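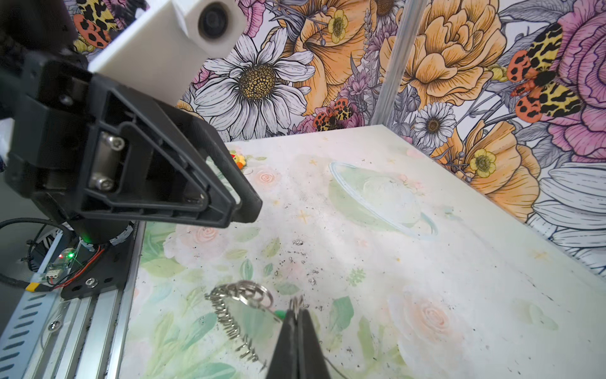

Funda trenzada negra en tramo vertical; a su derecha, el cuerpo de la pinza.

Ornel 913 — Funda trenzada expandible para mazos de cables

La Ornel 913 es una funda tubular de monofilamento de poliéster trenzado, de color negro, destinada a agrupar y proteger frente a la abrasión conductores de señal y de alimentación en baja tensión. Se monta sobre el mazo ya formado o, si los conectores lo permiten, sobre el cable terminado. No aporta aislamiento eléctrico ni estanqueidad. El trenzado abierto deja salir el calor y evacúa el condensado, por lo que no se recomienda en zonas con proyección de aceite o de viruta fina; para esos casos se suministra la serie cerrada Burton, con la misma gama de terminales.

Selección del diámetro

El diámetro nominal es el de la funda en reposo. Al comprimirla en sentido axial, la malla se abre y admite conectores de mayor sección que el cable; al estirarla, se cierra sobre el mazo. La medida nominal de 8 mm cubre la mayoría de los mazos de sensor con alimentación común. Si el mazo incluye un cable apantallado rígido, se mide el conjunto con las bridas puestas y se toma la medida superior.

Una funda demasiado holgada se arruga en los puntos de flexión y roza siempre en los mismos hilos. Una demasiado justa pierde longitud al doblarse y acaba tirando del terminal. La longitud de corte debe incluir un suplemento del 9 % sobre la longitud instalada en tramos rectos. En tramos con curva, el suplemento se determina con una pieza de prueba.

Corte y terminación

El corte se hace con cuchilla caliente. Con tijera, el extremo se deshilacha en pocos centímetros y no se recupera. Cada extremo se remata con termorretráctil con adhesivo, solapado a partes iguales sobre la malla y sobre la cubierta del cable. La brida de sujeción va detrás del termorretráctil, nunca encima.

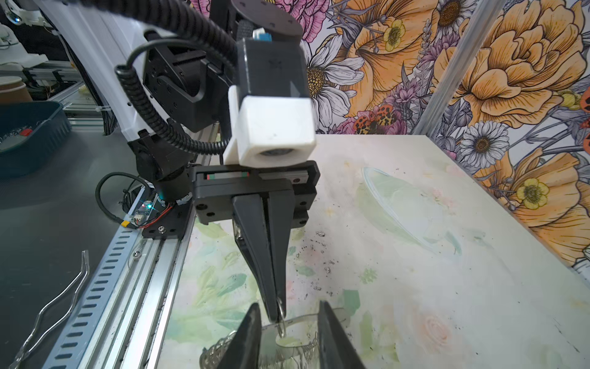

El radio de curvatura lo fija el cable de menor flexibilidad del mazo y no la funda. En trazados con movimiento conviene dar al mazo un recorrido amplio y libre, anclado solo en los extremos, de manera que la flexión se reparta por toda la longitud. El bucle del corrugado negro, que rodea el actuador por la izquierda y vuelve a bajar, es el tipo de trazado que se toma como referencia. Con funda trenzada se admite el mismo recorrido, siempre que no haya aristas vivas en contacto con la malla. El corrugado guarda mejor la forma; la trenzada pesa menos y permite añadir un conductor sin desmontar el conjunto.

Suministro

Presentación: rollo continuo o tramos cortados a medida
Color: negro
Referencia en rollo: 913-R
Referencia en tramos: 913-T
Unidades por caja (tramos): 154
Termorretráctil: no incluido
Almacenamiento: en seco y sin exposición directa al sol

Los tramos a medida se preparan en el almacén Ditside y salen los jueves. Los pedidos en rollo se expiden desde Abugri. No se aceptan devoluciones de material cortado.

Para mazos con más de un tipo de cubierta, consultar antes del pedido con Ladan Talebi (aplicaciones). Las fichas de la serie Burton y las muestras de malla las tramita Kofi Abubakari.

Compartido 8 veces · 9 comentarios
Contacto | © Ornel. Todos los derechos reservados | Volver arriba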